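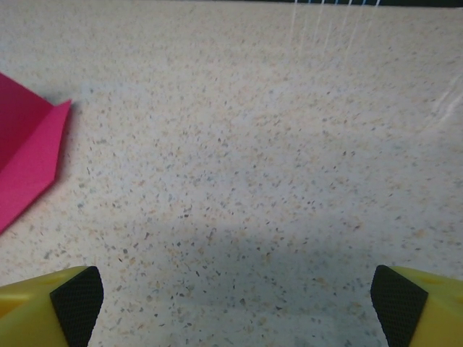 March, workshop entry, repairs for the old section at Imham Cemetery. Third round of patch mortar today for the broken markers in the row along the north fence. The first two rounds dried too even in color and looked like putty from ten feet away. Most of the stones in that row are Skencombe granite, a pale stone with dark and rusty grains in it, and a plain cream patch sits on it like a bandage. The countertop is a fair guide to the kind of mix I want: cream to off-white overall, with gray, charcoal, tan and a bit of soft orange scattered through it, some flecks round and some drawn out into chips. The flecks are small and there is no pattern to them. My second batch had all its dark grains in one size and they read as pepper.

This site uses cookies to remember your settings. Accept / Manage preferences

Batch 3, as mixed at 9:40. White lime putty, fine pale sand, crushed gray stone off the shelf, a spoon of crushed brick for the orange. I passed the gray through both sieves and put some of the coarse part back in. Ajayi Supply sent the wrong sand again (yellow, too sharp), so I used what was left in the old bucket. There is enough for this row and no more. Reorder, and put the grade in writing this time.

Test pats are on the slate offcut, labeled on the back in pencil. Damp cloth over them until tomorrow. Do not judge the color until they have dried all the way through. I did that with batch 2 and had to break it out again.

Marker 35. Small tablet, snapped low, the upper piece lying face down when the survey found it. It had been down long enough that the inscription side is cleaner than the back. Name, one date, a carved hand pointing up. The break is clean and the pieces fit dry with hardly any gap, so this one gets a thin lime grout and a small fill at the left edge where a chip is missing. I looked for the chip in the soil bag and did not find it. The old base is cracked but usable.

Marker 176. This is the hard one. Somebody set it in portland cement years ago, after the tablet had already broken, and ran cement up the face to cover the joint. The bottom line of the inscription is under it. I took the cement back at one corner with a hand chisel, slowly, and it came away with a skin of stone attached, so I stopped. Going to leave the rest until we have talked it over. My own feeling is that the bottom line is worth less than the surface we would lose trying to read it, but the Plotden card has no first name for this burial and that line may be the only place it was ever cut.

On the Plotden cards: the plot index and the ground do not agree in this row. The index runs from the gate, the marker numbers run from the back fence, and at some point a person copying one into the other missed a grave. Everything after the double plot is off by one. I have been writing the marker number first and the Plotden number in brackets on every tag. Please do the same on the finds bags. Last month's bags have only one number and it is not always clear which.

Cleaning. Water and soft brushes only. No bleach, no wire, no pressure washer, even on the bases. The biological cleaner is for the two big monuments by the road and has not been cleared for anything in this row. Lichen on the tops can stay. It was asked at the open afternoon why we leave it, and the short version is that it pulls grains off with it if you scrape it dry.

The wooden markers are a separate matter. There are posts in the far corner that were probably headboards, painted once, nothing left to read. I would like them drawn and photographed where they stand before the spring mowing starts. If one is loose, leave it loose. The stubs are the only thing fixing the line of those graves, and the cards are blank for that corner.

Soil. The reset bases are going on gravel and sand, tamped, no concrete. The pit for 35 filled with water overnight. Dug it a hand deeper and put in coarser gravel. If it fills again we should look at the drain under the path before we set anything at that end.

Still to get: hardwood wedges, two more buckets with lids, lead strip, pencils (the marker pens have faded on the tags from last fall). The lifting strap is worn near the hook and I have cut it up so it won't be used.

2:15, checked the pats. Edges lightening already, too soon to say. The one with extra brick looks too warm.

4:30, covered everything and locked up. Tomorrow: pats, then the dry fit on 35 if the rain holds off.

Last updated: March

Comments

My great-grandmother's people are in the old section but we never found a stone. Could they be in the corner with the wooden posts? The family story says she was buried "by the trees."

Reply: It's possible. There was a line of trees on that side on the old plan. Send us the surname and we'll check it against the burial register as well as the plot index.

We had the same trouble with cement on a marble tablet at our church and left it alone. Raking light at dusk got us 3 letters above the cement that we had missed for years. Worth trying on yours.

What size sieves are you using? My patches always come out too smooth.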